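# Kundow portable tire inflator: one winter and a bit

My hatchback has a slow leak in the left rear that three shops have failed to find. I've stopped blaming them. What I wanted was something to keep in the trunk so I could quit feeding coins to the air machine at the gas station, which runs for as long as it takes you to get the first cap off.

The Kundow cost me $59 in April. It's a cordless brick with a short hose, a screen and a flashlight, and it comes in a drawstring bag it will fit into exactly once. You screw the hose onto the valve, set the pressure you want, press the button and stand back. It stops by itself when it gets there. Mine reads one psi higher than my old stick gauge, and I have no idea which of them is lying.

Noise is the main complaint you'll read elsewhere, and yes, it's loud. My neighbor Marlina Ngui came out to ask if the car was all right. I now do the tires after breakfast, out of respect for Marlina and the whole street.
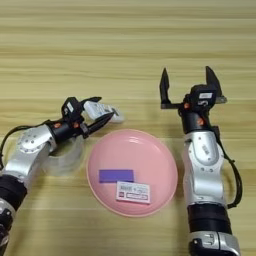 The accessories are where the money ran out. You get a ball needle, a nozzle for air mattresses, a bike adapter and a flat plastic tray that's meant to hold your valve caps while you work. The tray has no lip, so the caps leave. A plain round plate like the pink one on the table, with its low raised rim, would do a better job, and you could eat off it later. I've lost two caps down the storm drain so far and replaced them with a set in a color that doesn't match.

Battery life is decent. Topping up all four tires from a few pounds low uses less than half a charge. From properly flat it's another story: the rear took 14 minutes, with a rest in the middle for the Kundow to cool down and for me to reconsider my choices. The manual says to let it sit 10 minutes between long runs -- it's worth obeying, as the hose fitting gets hot enough to remember.

I also tried the Grustero, which runs off the 12-volt socket. It's quicker and cheaper, but the cord on mine wouldn't reach the left rear, the one tire I needed it for. The Lernex has a nicer screen and costs $65 without the bag. You won't miss the bag.

Would I buy the Kundow again? Probably, grumbling. It lives under the trunk floor next to the jack, gets charged whenever I remember, and the leak is still in there somewhere.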